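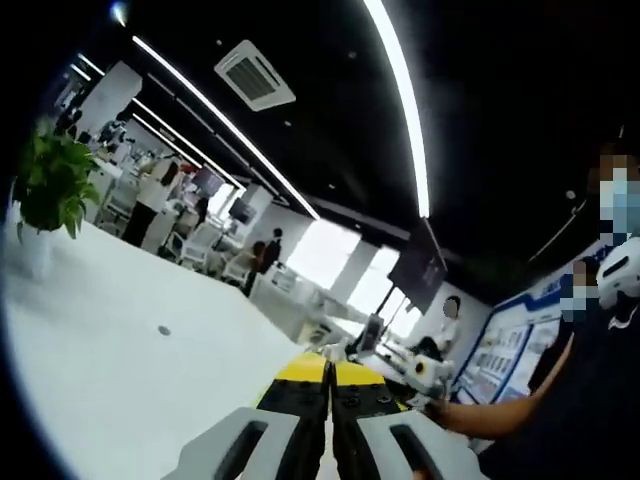
Leonilde Prata me escribe que los techos negros solo quedan bien en los restaurantes, y que en una oficina a media tarde dan sueño. Me lo dijo después de leer la entrada anterior, en la que yo contaba que estábamos pensando en dejar el nuestro como venía. Le contesté que puede ser, pero que pintar un techo con las tiras de luz ya puestas cuesta un dinero que no tenemos.

Llevo un par de semanas dando vueltas a cómo se trabaja en una sala abierta, y quería apuntar algunas cosas antes de que se me olviden. No soy arquitecto ni nada parecido. Me ha tocado ocuparme de las mesas porque fui el último en decir que no.

Lo primero es la mesa blanca con brillo. Se limpia en un momento, pero devuelve la luz del techo. Con las tiras LED encendidas hay reflejos en el tablero, y según dónde te sientes te dan en los ojos. Pedí presupuesto a Dremstead para cambiar unos cuantos tableros por otros mates y salía a 152 euros por puesto, sin el montaje. Con 18 puestos, la cuenta se hace sola. De momento hemos comprado vades grandes de fieltro gris, a 24 euros cada uno, y los que se quejaban se quejan menos.

Lo segundo son las ventanas. Todo el mundo quiere estar cerca hasta que le toca. A ciertas horas entra tanta claridad que el que mira hacia el cristal acaba con los ojos entrecerrados. Probamos a girar una fila para que las pantallas quedaran de lado y la cosa mejoró bastante. Los estores los encargamos a Nevstead en agosto y siguen sin llegar. He llamado dos veces.

Lo tercero es el aire. La rejilla del techo echa frío justo debajo y dos mesas más allá no se nota. Lo tenemos en 27 grados por las mañanas, que parece mucho, y aun así el que se sienta debajo viene con chaqueta. Alguien propuso poner un deflector de plástico. Están baratos y son feos. Creo que lo acabaremos poniendo.

Los pasacables merecen un párrafo. Un agujero redondo en medio de la mesa parece poca cosa, pero si queda lejos de donde pones la pantalla, los cables cruzan todo el tablero y no hay manera de tenerlo ordenado. En las mesas que vengan después pediría el agujero más atrás, o una ranura a lo largo. También pediría bandeja por debajo. Ahora las regletas están en el suelo y se les acumula la pelusa.

De las plantas tengo poco que decir. Una maceta blanca con hojas grandes en la punta de la mesa alegra la vista y además evita que la gente deje ahí los abrigos. Se riega los lunes, o eso dice el papel pegado en la nevera.

Las sillas blancas se manchan. Con vaqueros oscuros, el asiento coge un tono azulado que sale con agua y jabón neutro si se hace pronto. El quitamanchas de Tokis también lo quita, pero deja un cerco.

Queda pendiente decidir si subimos las taquillas a la entrada o las dejamos en el pasillo. En el local de Alcantara las tenían en la entrada y se formaba cola a las nueve. Yo las dejaría donde están. Lo hablamos esta semana, y si llegan los estores pondré aquí cómo quedan y lo que han costado al final.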